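Kereama café to keep its Saturday-style breakfasts going all week

Regulars at the Kereama, the little café at the bottom of Gevedska Street, will be glad to hear that the all-day breakfast has been spared after all, and that from October it will be served every day until 3 in the afternoon, which is a good deal later than most of us are used to eating it. The café had warned in spring that the breakfast might have to go altogether, what with the price of eggs and the old kitchen needing so much doing to it, and there was a fair bit of sadness about it up and down the street.

The menu has been trimmed a little, it must be said, but the favourites have all come through, including the mushrooms on toast, the big bacon sandwich with lettuce and the potato cakes that people seem to cross town for. Mustard and brown sauce will still be put out on the tables for everyone to help themselves.

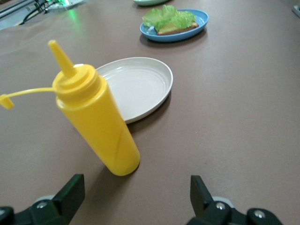
One reader, writing in from the Rustov estate, was pleased about the hours but wished the prices had been left alone, as a full breakfast has gone up twice now and a family of five has to think hard before sitting down to one. The café says it has heard this from others too, and a smaller plate will be on offer for children and for anyone who simply hasn't the appetite, with a pot of tea for two thrown in before 10 in the morning.

The kitchen closes for 14 days at the end of the summer so that the new extractor can be fitted and the back wall replastered. Brevix, the builders who did such a tidy job on the library steps, have the work in hand, and they expect to be out again in good time for the reopening. Cakes and hot drinks will be sold from the side window while all this is going on, weather permitting. 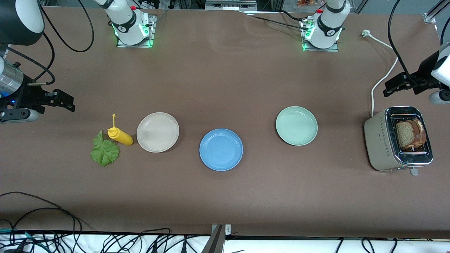
Issue 14, page 3

Anyone who would like to book a table for the first week back can put their name in the book by the till, or push a note through the door if the café is shut. Larger parties are asked to come after 2 if they possibly can, when things are usually quieter and there is more room for pushchairs.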